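Notebook, October, morning, second coffee

Right, the order-of-service booklets. I promised Dalia I'd write this up properly so we don't have the same argument again in spring, so I'm doing it before the guillotine gets busy.

The job is the funeral booklet for the Sproģis family, eight pages, saddle stitched, cream cover, photo on the front. Gediminas Lepik took it in over the phone and wrote "cream, nice" on the ticket, and that was all the paper spec I got. (Gediminas, if you're reading this, there are three creams on the shelf and they're all nice!) I went with the Wovine for the cover and the Zornel text inside, mostly to find out if the Zornel would behave on a fold after the trouble we had with it on the christening cards.

First try: printed the cover with the grain running across the spine and it cracked along the fold, white line right through the poor man's shoulder. My fault, I'd turned the sheets to squeeze more out of the pack. Second try with the grain parallel to the spine, creased first and then folded, and it was lovely. No crack even when I bent it back the wrong way a few times. So grain parallel, always, and crease the Wovine before folding even if you think you can get away without it. I've put a pencil arrow on the open pack showing the grain direction. Please leave the arrow alone and please put the part sheets back the same way round.

The Zornel inside was fine, I take back most of what I said. It curls a bit coming off the printer but if you leave it under a board over lunch it settles down. The photo pages looked flat to me next to the proof, so I lifted the midtones a touch and that helped the faces a lot. The older pictures (the wedding one, and him with the dog, who was called Mutley, it's in the text) came as phone shots of prints in an album and there was glare on both. I asked Rūta whether she could do anything and she got the glare down on the wedding one beautifully. The dog one we asked the family to take again by a window, and the new version came through in half an hour, so next time I'm just going to ask straight off. People are kind about it. I always feel bad bothering them that week and they never seem to mind.

Now the names. Everything on this job with a name in it gets read out loud by two people, one reading from the family's sheet and one following on the proof. Siiri and I did it and caught a missing accent in the surname on page six, where it had been typed fresh and not pasted from the cover. It was right in every other place, so the spell checker was never going to find it. I'd rather spend ten minutes reading than reprint the lot, and a reprint isn't even the worst of it, it's somebody opening the booklet in church and seeing it wrong.

Timing, for the record: files in after lunch, proof out by four, approved the next morning, 30 booklets for the family first and the rest that afternoon. They'd asked for a small batch early so they could see one in the hand, and I think we should offer that every time. 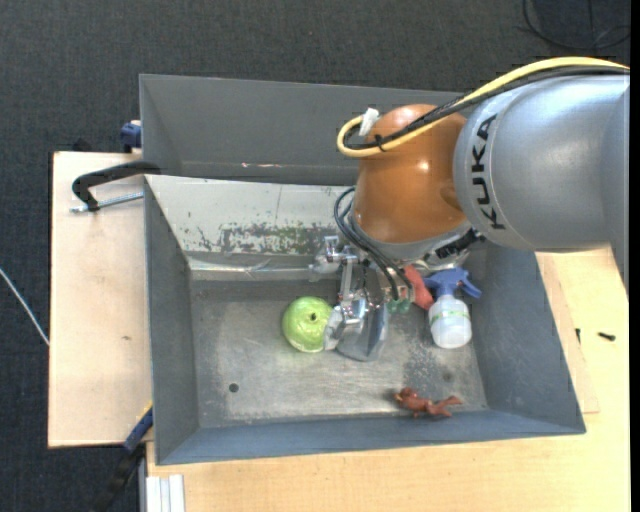 Stapling was the slow bit. The long-arm stapler is drifting to the left again, only by a hair, but you notice it on a cream spine. I shimmed the fence with a strip of card and it held for the whole run. Gediminas Lūse thinks the guide screw is worn and wants to order one, which is fine by me, only don't take the card out until it comes.

Also tried a length of gray ribbon around the spine on 2 of them, tied at the fold, because the daughter asked what it would look like. It looks good but it takes ages, and it hides the staples so well that my drifting doesn't matter (tempting). Told her it would be extra and she's thinking about it. If she says yes, I need somebody to sit with me and tie.

Stock: Wovine is down to nearly 1,000 sheets, plenty for now. Zornel I haven't looked at since I opened the new pack.

Still to do
Trim the last few, the bottom edge is a shade long.
Ask Dalia what we're charging for ribbon.
Save the eight-page layout as a blank, with the cover text linked so the surname only gets typed once.
Blade on the guillotine is starting to drag on the cover stock, get it sharpened before the memorial cards come in.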